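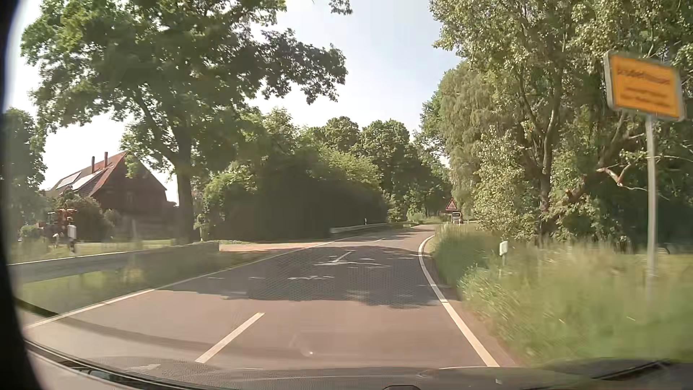 View from the Bemotgate car on the road outside Vutitz, with tree shade across both lanes.

Setting up and looking after the forward camera on the Bemotgate car

By Sofia Fonseca

If you've just taken over the Bemotgate car, welcome! It is a friendly machine once you get to know it, and most of what it asks for is a clean windshield and a bit of patience before a run. The car steers itself between the painted lines using one forward camera, so nearly every odd habit it picks up can be traced back to that camera, the glass in front of it, or the bracket that holds it. Set aside a quiet hour the first time. After that you'll get through the whole thing before your coffee is cold.

What you'll need

A microfiber cloth that has never been near wax, plain glass cleaner, a small hex key, a tape measure, the laptop with the Stirbridge viewer on it, and a piece of matte black felt big enough to cover the dash.

Clean the glass first

Park in the shade and switch the drive computer off at the red key. Clean the outside of the windshield, then the inside, and finish with a dry pass over the lens itself. Spray the cloth and never the lens. While you're out there, run a finger along the wiper blades and wipe off any grit (I once chased a steering wobble for most of an afternoon that was really one greasy smear left by a worn blade).

Set the bracket

Loosen the two side screws until the camera just moves under your hand. Start the viewer, open the live picture and tilt the camera until you can see a strip of hood along the bottom. The software wants that strip, as it uses the hood to notice when the camera has been bumped, and a little wiper showing down there is fine too. Snug the screws a bit at a time, going back and forth between them – tighten one all the way and the camera will twist on you.

Deal with reflections

Lay the felt over the dash and look at the picture again. A faint curved reflection over the near pavement, like the one across the left foreground in our road view, is worth chasing. Smooth the felt, clear any papers off the dash and check once more. Muted reflections on the hood can stay, because the line finder ignores that area.

Teach it the lines

Drive by hand to a road with solid edge lines and a dashed center. I like one with trees, so the car meets sun and shade together. Press Learn and drive normally for 5 minutes, with the computer watching and you doing all the steering. In the viewer, the colored overlay should sit on the paint and carry on through the shadows. If it jumps to the front edge of a shadow, lower the exposure by one step and repeat. Three good passes and you can save the profile.

Keeping it happy

Clean the glass before every run, and check the bracket screws every 2,000 miles or after a rough road. Replace the felt when it fades. In February I also look for salt film on the outside of the glass, low down where the wipers don't quite reach. Write each change in the Price notebook in the glove box, with your initials, and put the hex key back in its clip when you're done.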